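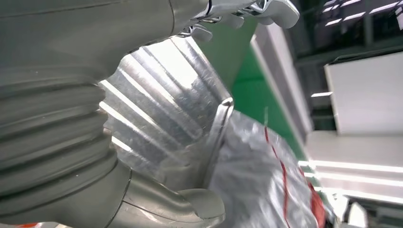
Foil and plastic, as the wrist sees them. Somewhere between those fingers is our next training example.

Threads > Odside > Bag handling

Okay, a long one, so get yourself a drink. A few of you asked how the bag collection is going, and I keep answering in half sentences between takes, which isn't fair to anybody. Let me try to do it properly.

We want 1000 good episodes of a robot handling soft packaging. As of this morning we have 746. By good I mean the whole attempt got recorded, the labels match what happened, and the person driving didn't give up in the middle and go get lunch (that was me, one time, and I have apologized).

Why bags? Boxes are kind to you. A box has the same shape when you come back to it. A bag has a new shape every time you breathe near it, and I have become weirdly fond of that. Foil is my favorite and also the worst. Look at those pleats, with the overhead lights running down them in white streaks. To you and me that's a wrinkle. To a model early in its life it can look like an edge worth grabbing.

Clear plastic gives us the opposite kind of headache. It goes milky and soft in the wrist view, especially when there's blur, and then the easiest thing to follow is a bit of color, like that thin red line. We talked for ages about whether to throw out blurry moments. For now we keep them. The robot is going to meet blur at work, so it might as well meet it in school.

Somebody asked whether we clean up the background first. We don't! Green panel, white panel, ceiling lights, all of it stays in. Our first batch, code name Strand, was shot against one plain backdrop, and the model was lovely right up until we rolled it over to Mekbridge and it saw a different wall. I still feel a little bad for it.

The labeling side, for those who like that sort of thing: every episode gets a material, a start, an end, and a result. There are 9 result tags, and I would happily drop two of them. "Partial" and "slipped" cause most of the arguments. My rule is that if the fingers closed on the bag and it left them before the driver meant it to, that's slipped, even if it landed somewhere nice.

Do-yoon Heo, who drives far more smoothly than I do, taught me to pause for a breath before closing the fingers. My early episodes are all rushing. You can really see it when you play them back, and so could the model, which rushed exactly the way I did — a humbling afternoon, that one.

We also save the failures, with their own tag. I used to delete them out of embarrassment. Please don't do that if you're starting a collection of your own. Three of my ugliest foil grabs are now the ones I show new drivers first, and they have taught people more than my tidy ones ever will.

Next up is more foil, then a batch with two materials side by side, then the trip to Vadthorpe, where the lights are dimmer and I expect to learn some things I'd have liked to know in March. If you have a kind of bag you think would give us trouble, tell me in the replies. I read every one of them, even if it takes me a while to answer.

Related threads
Why our Strand model got lost at Mekbridge
Slipped or partial? A friendly argument
Learning to drive the arm slowly

Contact | © Odside | Back to top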